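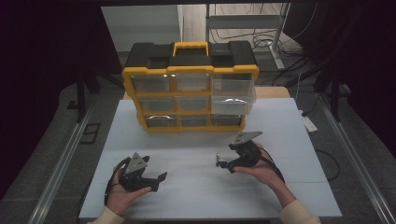
Drawer task, both hand grippers, organizer at the far side of the table. Top right and middle right drawers are out.

Notebook, 2026-03-24, Poltenby room
Written by Hatem

Subject: right gripper loses its opening value during the drawer task

First the fact, then my opinion. In the recordings of the drawer task, the right gripper sometimes reports a jaw opening that does not move, while the jaws in the hand are clearly moving. The left gripper does not do this. Rasa found it when she was checking the plots before sending the batch to training. I had looked at the same plots the evening before and did not see it, so I thank her for that.

The frozen value stays for a short time and then jumps to the correct one. The longest freeze I found is 778 samples. It is long enough that a full pull of a drawer is inside it. If we train on this, the arm will learn that the drawer comes out with the jaws open, and we will have again the behavior from the Sqalli test, when it pushed the drawer front and stopped with a force error. At that time we blamed the policy. I am not so sure now.

What I tried:

Restarted the logger. No change, the freeze came back in the second take.

Exchanged the two cables at the hub. The fault stayed with the right gripper, so the hub port is not guilty.

Changed the right cable for the spare one from the Hernier box. Three takes without fault, and I was already happy, then the fourth take had it two times.

Held the gripper still and bent the cable by hand near the place where it enters the body. Here I could make the fault when I wanted. With the cable pulled down along the wrist it freezes nearly always. With the cable loose it does not freeze. The left cable makes a loop before it goes down, and I think this loop saves it.

So my opinion is that the connector inside the right body has a bad contact, and the cable is only pulling on it. Musyoka agrees partly. He says the firmware should also send an error when the encoder is silent, and not repeat the last value. He is right, this is the worse problem of the two. A bad contact can happen to any gripper. But a repeated value looks healthy in the log, and the checker passed it. The checker looks only for missing samples and there are no missing samples.

Safety note, because Britt-Marie asked for it in writing: the same firmware runs on the grippers of the Sarix arm. There the opening value is used to decide if the part is released before the arm goes back. If it freezes on "open" while the jaws are closed, the arm will retreat with the part still in it. I do not know that this has happened. Until the firmware is changed, please run the Sarix arm only at slow speed and with one person at the stop button. I put a paper on the controller.

Data: the batch has 1,507 takes. I wrote a small script that marks a take as bad when the opening value is exactly the same for more than 600 samples and the wrist is moving in the same time. The limit is too high, I know, shorter freezes will pass. With a lower limit it marks also good takes, where the person holds the drawer handle and waits. Everett suggests to compare with the motor current, which has always a little noise when the encoder is alive. I will try it tomorrow.

To do
- open the right gripper and look at the connector (me)
- cable clamp for both bodies, so the pull goes to the clamp (Rasa has a drawing)
- firmware: error flag after a silent encoder (Musyoka, he says beginning of April)
- do not send the batch to training yet
- look again at the Sqalli logs with the same script

Added later: opened the body. One pin of the connector is pushed back a little. I pressed it in place and bent the cable many times, no freeze. I do not close the fault for this, the pin can go back again. New connector is ordered.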